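Dell tower rebuild - what order do you put parts back?

vaher30
Side panel off, tower on its side, socket lever up. I do the hard drive in its blue caddy before memory.

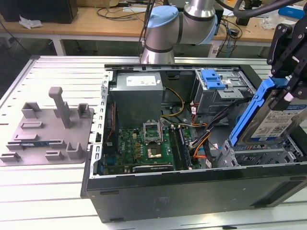
Nundudon, September

Same bench for all of these. Kadel says CPU first, always.

kadel
Yes. An open socket is asking for bent pins. Close it, then do drives.

vusham_pc
Disagree. Drives first - the cables are easier to reach.

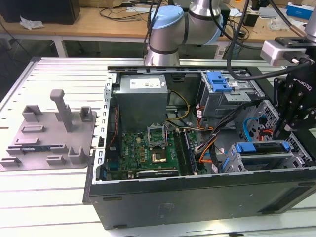 The orange and black wires run down close to the memory slots, so I move those over before any sticks go in.

kadel
Fine, but I'd still shut the socket.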